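Visita ao laboratório da Drelatach: notas sobre regras de trabalho com braços robóticos

Texto de Doaa El Khatib, 18 de janeiro de 2018

Fomos seis pessoas da Prutell visitar a sala de ensaios da Drelatach, em Vunthorpe. O nosso interesse era conhecer as regras que eles seguem no dia a dia, porque no verão vamos montar uma célula parecida e ainda não temos procedimento escrito. Recebeu-nos a Rocío Ocampo, responsável pela segurança, e começámos diretamente junto do posto de trabalho.
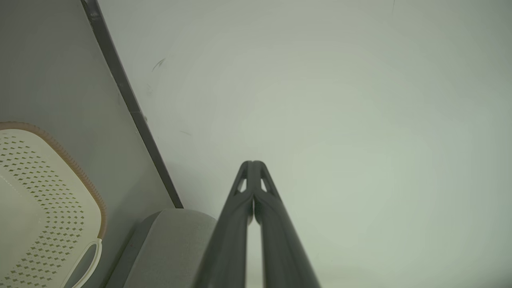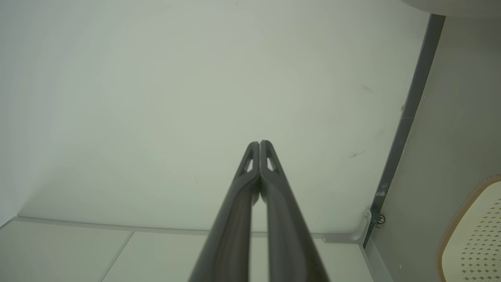
Os dedos da garra com as pontas juntas, vistos pela câmara do punho, diante da superfície clara do posto.

A primeira regra que nos explicaram é sobre a posição de partida. Cada sessão começa com a garra fechada e o operador confirma isto no ecrã antes de autorizar qualquer movimento. Se a imagem da câmara não mostra as duas pontas, a sessão não começa. Perguntei se o sinal do motor não era suficiente. A Rocío respondeu que o sinal diz onde o motor pensa que está, e que ela prefere ter as duas informações.

A segunda regra trata das marcas nas superfícies. Quando aparece um risco novo, o operador escreve no caderno o lugar e a hora, mesmo se o risco é muito pequeno. O Sherif Ait Brahim mostrou-nos o caderno, que tem 2.787 linhas desde o mês de julho. Destas, 2.668 foram fechadas sem nenhuma medida. Pareceu-me muito papel para pouco resultado, e disse-lho com cuidado. Ele concordou em parte, mas contou que as restantes levaram a mudar a velocidade de aproximação, que agora está limitada a 25 por cento do máximo quando há uma parede ou um painel perto.

Depois falámos dos objetos dentro do alcance do braço. Na Drelatach tudo o que fica na zona deve estar na lista da tarefa, também os objetos que o robô não vai tocar. A lista é lida em voz alta por uma pessoa e verificada por outra. Nós fazemos esta verificação sozinhos e de memória, e a Sinéad Tierney, que estava connosco, tomou logo nota para mudar.

Houve um ponto em que não ficámos de acordo. Eles permitem limpar as pontas dos dedos com o braço em pausa, se o botão de paragem está na mão de um colega. Nós pedimos sempre o corte da alimentação. A Maya Saab lembrou que a pausa é uma função do programa e que um programa pode ter erros - eu penso o mesmo. A Rocío disse que o assunto está em revisão com a Howells, a empresa que faz a manutenção, e prometeu enviar-nos o texto novo.

No fim vimos a folha de passagem de turno. É uma página só, com o estado da garra, os parafusos verificados e o nome de quem verificou. Gostei da regra de não aceitar a palavra "normal" como resposta: é preciso escrever o que se viu.

Trouxemos uma cópia da folha e do índice do caderno. Quem quiser consultar, estão na pasta comum, junto com as notas da Sinéad. Falta-nos ainda traduzir a parte sobre a troca dos dedos.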